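Grün muss er sein
Warum ein guter Arbeitstisch mehr verdient als die Ecke neben der Tür

Wer einmal an einem richtig großen Tisch gearbeitet hat, will nie wieder zurück. Ich meine die Sorte, auf der eine Flasche, ein Karton und beide Unterarme gleichzeitig Platz finden und trotzdem noch Fläche übrig bleibt! In der Werkstatt von Ultton habe ich im März einen Nachmittag lang gesehen, was so ein Tisch ausmacht. Die Platte ist grün, ein kräftiges, helles Grün, und gleich daneben schließt ein weißer Schreibtisch an. Grün ist ein dankbarer Untergrund -- Orange leuchtet darauf, Weiß sowieso, und selbst ein dünnes schwarzes Kabel findet man sofort wieder.
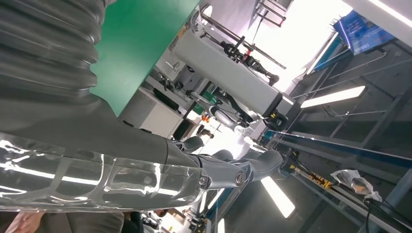
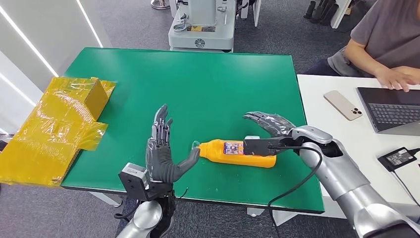

Mich begeistern an solchen Räumen die Kleinigkeiten. Das große Fenster etwa, das im März schon am frühen Nachmittag so viel Licht hereinlässt, dass man die Deckenlampen vergisst. Oder das Klebeband, das hier großzügig verbraucht wird: glänzend, durchscheinend, gelb, in Lagen um einen flachen Karton gewickelt, bis von der Pappe kaum etwas frei ist. Ich könnte stundenlang zusehen, wie sich das Licht in den Knicken fängt.

Dazu die Flasche. Gedrungen, orange, mit weißer Klappkappe, zum Drücken gemacht. Im Liegen rollt so etwas gern davon, und wer schon einmal unter dem Tisch nach einer Flasche gefischt hat, weiß eine breite Platte zu schätzen.

Im Lager von Nusby stehen 30 verschiedene Tischplatten zum Anfassen, und ich habe mich durch alle durchgestrichen. Mein Favorit blieb die matte grüne für 866 Franken, ohne Gestell. Das Gestell kommt von Wyss und kostet noch einmal 500. Viel Geld, ja -- aber mein alter Küchentisch wackelt seit dem Umzug, und ich habe schon Platz geschaffen.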